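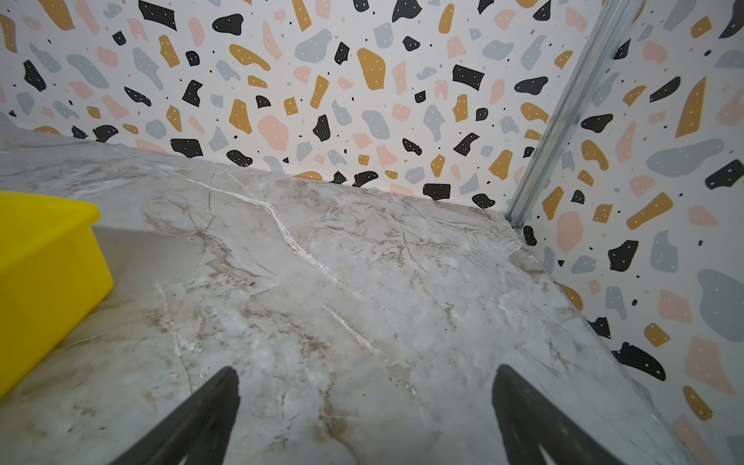
Report the background with the result

Most manipulation papers give the success rate to a decimal place and the table surface in half a sentence, if at all. I think the order of priority is wrong, at least for policies that act from a wrist camera. The surface behind the fingers takes up most of the pixels the policy receives. It deserves a line in the results table.

My case rests on a small study I ran with Sointu Sjöberg on the Wakis bench. The bench is a corner cell with two walls, a marble-patterned top and a yellow bin on the left. The walls carry a terrazzo pattern in black, mustard, pink and blue-gray. We trained a grasping policy on 725 demonstrations recorded over a plain gray mat, then ran it unchanged in the corner cell. The objects, bin, gripper and lighting were kept the same. The operator was the same person.

The policy got worse, as anyone would expect. The way it got worse is my reason for writing. Average success fell by 11 points, a loss most authors would file under domain shift and move past. Broken down by approach angle, nearly all of the loss came from low approaches, where the wrist is tilted and the wall fills the upper part of the view. Straight-down approaches were almost unaffected, marble veins included. A single averaged number hides this completely.

Two kinds of error showed up. In the first, the fingers closed early, over bare marble, in line with a mustard shape on the wall behind. The policy had learned that a compact colored region against a pale field is a thing to be picked up. In the second, the arm slowed and wandered near the inside corner, where a metal strip runs down to the tabletop. A bright vertical line had never appeared in training.
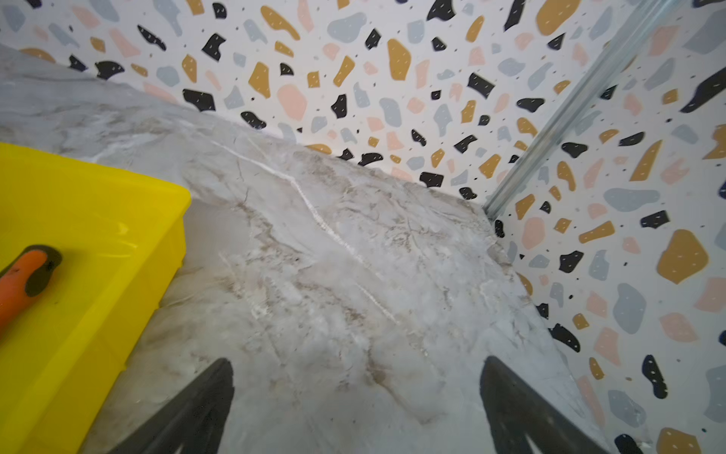 The usual remedy is randomization: replace the background with many textures during training and let the network learn to ignore it. We tried this with the Rilla texture set, and it recovered 8 of the 11 points. I have no quarrel with the method. My objection is to how it gets reported. A paper that says "robust to visual variation" after randomizing flat textures has tested one kind of variation. A wall seam is geometry, and it moves through the view differently from the table when the wrist turns. The remaining loss was almost all at the corner.

Sjöberg disagrees with me on one point, and her argument is fair. She holds that a patterned cell is an odd place to measure anything, and that a benchmark should first be easy to copy in another lab. Plain mats are cheap. Printed panels differ between suppliers, and the Skilton and Perrin prints we compared were far enough apart in color to matter. My answer is that plain mats differ too. They just differ in ways that a reader can't see and an author doesn't record.

So the request is modest. State the surface, the walls and anything reflective in view. Publish a wrist frame from the start of each test condition, with no crop. Split success by approach angle, even if 5 bins is all the data will support. Keep one background out of training and name it before the runs begin, so that it can't be picked afterward.

None of this needs new hardware. It took us an afternoon of relabeling logs we already had — most of that went to the angle bins, which our logger stored in the wrong coordinate system. The extra table fits in half a column. Reviewers could start asking for it in the next cycle, and I intend to.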